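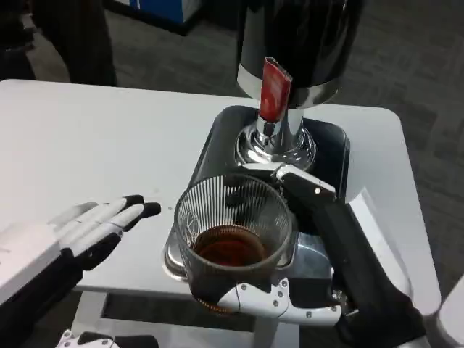

Section 4. Setting up the drinks station

Carry out this section after the arms have been calibrated (Section 3). You will need the dispenser, one ribbed glass cup, a tape measure, a cloth and the laptop with the Amach controller software.

4.1 Placing the dispenser

1. Stand the dispenser on the white table with the drip tray facing the robot.
2. Measure from the front edge of the table to the front of the base plate. Set this to 155 mm.
3. Check that the base plate sits flat and does not rock.
4. Switch the dispenser off at the wall until you reach 4.3.

Note: The red tag may stay on the stem. If you have moved it, make sure it hangs clear of the cup rim.

4.2 Teaching the grip

1. Put the empty cup on the drip tray, under the spout.
2. Load the Fadden hand profile and choose "cup, low grip".
3. Jog the right hand in from the side until the fingers are around the lower part of the cup. Keep them off the base plate.
4. Close the hand slowly. Stop when the cup no longer turns under light finger pressure.
5. Save the position as slot 386. The left hand uses slot 619 – open, over the table, not touching the cup.
6. Open the right hand, back it off and run slot 386 again at low speed. Repeat 3 to 5 if the cup shifts.

Caution: Do not raise the grip force to cure a slipping cup. Wipe the cup and the fingertips first. Ribbed glass can crack at the edge of a rib.

4.3 First pour

1. Keep everyone behind the table and out of reach of both arms. One person holds the stop button throughout.
2. Switch on the dispenser and start a short pour, with the right hand holding the cup.
3. Stop at about a third full. Do not fill higher until the lift in Section 5 has been tested.
4. Look for drips on the hand joints. If there are any, press stop, cut the power and dry them before going on.

Caution: The hands are not sealed. Use cool tea for all tests.

Grip settings by Marisol Zepeda, Hundstead workshop. Last checked 2020-11-17.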